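Home | Issues | Authors | Submit | Contact

3.2 How people talk about their small surfaces

I should say up front that I went into this part of the study expecting to hear about storage. I'd spent most of September sitting in other people's homes in Jalludside, asking 35 renters where they put things down when they come in the door, and I had a whole coding sheet ready for cupboards. I used maybe a third of it. What people wanted to talk about was the one flat spot they never quite clear – the hall shelf, the end of the bench, the table against the wall (Figure 1).

Dwynwen Llewellyn, who coded the interviews with me, started calling these "landing spots" and the name stuck. Of the 35 renters, 29 had one they could point to without getting up. 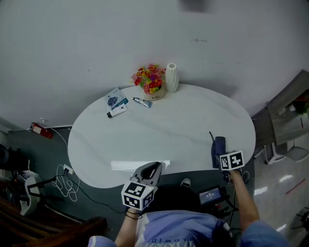
Figure 1. An oval table against a wall, with artificial flowers and a white vase.

The part I liked best was how fussy people got about the ornaments. Keys and mail could come and go, but a vase had its place, and a few people told me off (nicely!) for leaning my notebook against one. Gronow's earlier work with homeowners found much the same thing, though her households had a lot more room to play with and she wasn't asking about colour or favourite pieces.

Rent came up too, of course. One woman paying 610 a week said her landing spot was the only bit of the flat she'd arranged herself, and I've gone back to that line more than any other in the transcripts. We pick it up again in Section 4, alongside the Zodach diaries.

Related items
Mererid Gronow – Mantelpieces and what stays on them
The Jekier survey of shared hallways
Ghiță revisited: neighbours, doors and mats

We use cookies to remember your reading preferences. Accept | Manage settings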